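*Last updated 20 May 2024*

# Open day at the Florton workshop: your questions

Hi, it's Anoma Seneviratne. I run the front desk on open days, which means I get all the emails, and a lot of them ask the same things. So I've put my answers in one place. If yours isn't covered, write to me anyway, I like getting mail.

## Do I need to book?

Yes please! We have 83 places for the whole day and we split them into smaller groups so everybody gets close enough to see something. Walk-ins can wait by the door and we'll squeeze you in if a group comes up short, but in December we had to send a family home and I felt rotten about it the whole evening.

## What will I see?

Robot arms doing ordinary jobs, mostly. We work on picking things up and putting them somewhere else, which sounds dull until you've watched a machine try to do it. There are three stations:

- **Trays and bins.** Kwan-ho Siu runs this one. The arm moves small stuff from one place to another, and you can ask him to swap the stuff for something awkward.
- **The view from the hand.** You watch the screen that shows what the arm's wrist camera sees. More on that further down.
- **Hand guiding.** You hold the arm and move it yourself, with Ming-te Sin next to you. It's lighter than people expect.

The groups go around in order, so you'll get to all three no matter which one you start with.

## How long does it take?

Each station is 23 minutes. I know that's a strange number. Chih-ming Man worked it out so the groups could change over without bumping into each other in the corridor, and when I rounded it up to 25 one year we had a traffic jam by the coat rack, so now I leave his schedule alone. Add a bit for the welcome talk and a bit for questions, and you'll be with us for a morning or an afternoon depending on your slot.

## What does the wrist camera show?

This gets asked more than anything else, usually by people who came last time and are still thinking about it. The camera is small and it's mounted right down at the gripper, so it rides along with the hand wherever the hand goes. You get the gripper finger very large and very close on one side, then whatever the hand is working over, and the room behind it if there's a gap to look through. People are surprised by how little of the room there is! I was too, my first week.
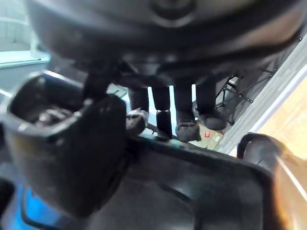

*The wrist camera's view over a dark tray, with legs and shoes in the background.*

I like to leave the picture up on the big screen while people come in, and ask them which part is the robot. Kids usually get it first. The big blurry boxy thing on the left is the gripper finger, and it's blurred because it sits directly in front of the camera. Somebody nearly always wants to talk about the shoes instead, and fair enough, they're easier to recognize than anything up close.

Kavitha Suvarna, who writes our software, will be at that station to answer the harder questions. She's happy to go deep if you are. She's also happy to say "I don't know, let's try it," so bring your weird ideas.

## Can the robot see me?

If you stand where the camera is pointing, yes, some part of you will probably be on the screen. Often it's your feet. If you'd like to stay out of the pictures completely, tell me when you check in and I'll give you a green sticker, and the team will stand you on the other side of the arm.

## Is it safe for kids?

Yes, with some rules. Anybody under 16 needs an adult with them, and the adult has to be in the same group (we had a grandfather drop three kids off and go get lunch, lovely man, please don't do that). There's yellow tape on the floor at the first two stations and you stay behind it when the arm is moving. At the hand guiding station the arm runs slow and Ming-te keeps a stop button in his hand the whole time.

Strollers are fine in the lobby but not at the stations.

## What should I wear?

Whatever you like, but closed shoes. Long hair tied back and scarves tucked in for hand guiding. The workshop is cooler than the lobby, so I'd bring a sweater.

## Will the robot drop things?

Probably, and I hope it does while you're there, because that's when Kwan-ho gets interesting. He'll stop and talk through what the arm was trying to do. Last December it let go of the same sponge over and over, and the group voted to keep trying until their time ran out. They never got the sponge into the bin.

## Can I bring something for it to pick up?

Yes! Something smaller than your fist, no glass, no food, nothing you'd be sad to see scratched. Put it in the basket when you check in. We can't promise to get through the whole basket.

## Where do I park?

The lot behind the Furkham building is open to visitors on open days. Don't use the Wanigasekara lot across the road, even though it looks empty. They do tow. If you're coming by bus, get off at Nesanholm Street and walk back toward the bridge.

## Can I take photos?

Of the robots, as many as you want, no flash at the camera station. Of other visitors, ask them first.

## Can my school come on a different day?

Sometimes. Email me with the number of students, their ages, and two or three dates that would work. I need to check with Chih-ming before I say yes, so give me a couple of weeks to get back to you.

## Is there coffee?

There's coffee, tea, and a tray of cookies that doesn't last past the first group. The lunch place on the corner is good and they know us.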